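Projects > Pruvivora > Progress reports

Overview Budget Reports Partners Contact

Pruvivora: keeping things in order at home
Progress report to the Danthorpe household fund
Mar 17, 2020
Prepared by Melati Tarigan, with notes from Danang Latuheru and Qistina Tambunan

Where we are

We are past the halfway mark and the work is going well! When we wrote in December the sorting tray was still a drawing and a disagreement (Danang wanted fixed dividers, Qistina wanted loose ones). Fixed dividers won, the trays are on the table, and small soft goods are being rolled and put away in them. The rest of this report covers the trays and the rolling, the table covering, the money, and what we would like to do before the grant ends.

The trays and the rolling

The tray is wooden, with raised rims and thin dividers that make both square and rectangular compartments. We argued for mixed sizes in our proposal and we are very glad you let us have them. A belt or a narrow strip of fabric rolls up tight and sits nicely in a square. A wider piece wants the long compartment, and if you force it into a square it springs open and takes its neighbor with it.

Ikhsan Mangundap has been keeping the notes on rolling, and they have grown into the most useful document we own. Dark items are the hard ones. Two black rolls side by side look alike until you pick one up, so patterned and striped pieces now go toward the near rim and the plain ones behind. We also changed how a roll is finished. In the early rounds the loose end was left wherever it fell, and it had a habit of wandering over the dividers. The current method tucks the end underneath, with the weight of the roll on top of it.
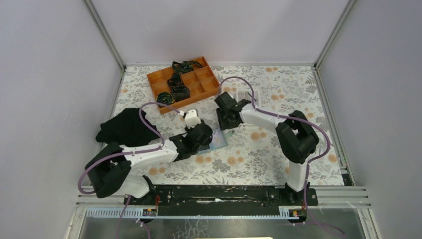

Flat cloths are the next group, and they are a different animal. Folding works for larger ones, but a thin black cloth slides off its own fold and ends up in a heap. Ikhsan has tried folding in thirds and then rolling from the short side, and the result holds its shape well enough to lift with one hand. We will write this up properly once it has been tried with heavier cloth.

We did have one setback. The first batch of trays from Lau had dividers that stood proud of the rim, which made it impossible to stack them. Lau took the batch back without a fuss and the second delivery was right. It cost us 10 working days, and we used the time to finish the layout cards.

The table covering

You asked in your last letter why a line for "table covering" had appeared in the budget. The bare top was too slippery, and small rolls would travel when a tray was set down next to them. Gijs Vermeulen suggested ordinary bedding and we have not looked back. The sheet we settled on is white with grey leafy sprigs and small peach-orange blossoms, and it is a good deal more cheerful than anything in the catalogs we had been sent. Cloth grips cloth, and a black roll shows up against white from right across the room.

It does need care. A sheet that has been pulled crooked will bunch under a tray and tip it, so smoothing it is now the first job of each session. Gijs has bought 2 spares in the same print so that one can be in the wash, one on the table, and one folded on the shelf.
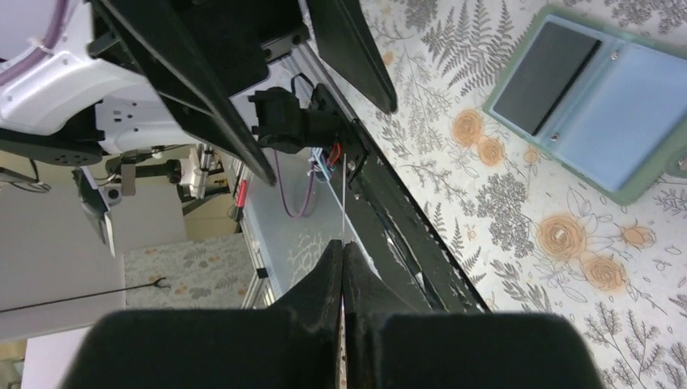
The black rail at the side of the table, with the floral covering beside it.

The print has raised a fair question from Qistina, who wonders whether a busy pattern makes small pale items harder to find. For dark goods it is no trouble at all. For socks and handkerchiefs in light colors we may want a plain covering, and she would like to try a deep blue one. We have the money for it within the existing line.

Money

Spending is on plan. The largest single item this period was the trays, at 1250 including delivery and the corrected batch. Coverings and laundry came in under what we had set aside, and we ask your permission to move the difference to the printed layout cards, which have turned out to need a heavier paper. The full ledger has gone to your office separately.

What comes next

— Finish the rolling notes and add the section on flat cloths.
— Try the plain covering with light-colored goods.
— Ask Lau for a shallower version of the tray, suitable for a dresser drawer.
— Send the layout cards to Grullgate, where two households' worth of belongings will be sorted using them and nothing else.

That last one is what we are all looking forward to. The cards have only ever been used by people who helped draw them, and Grullgate has promised to be blunt. Danang will collect their comments and we will pass them on to you as they come, good and bad.

We would also love to have you visit. Please let Melati know which dates suit, and bring a scarf you never know where to put.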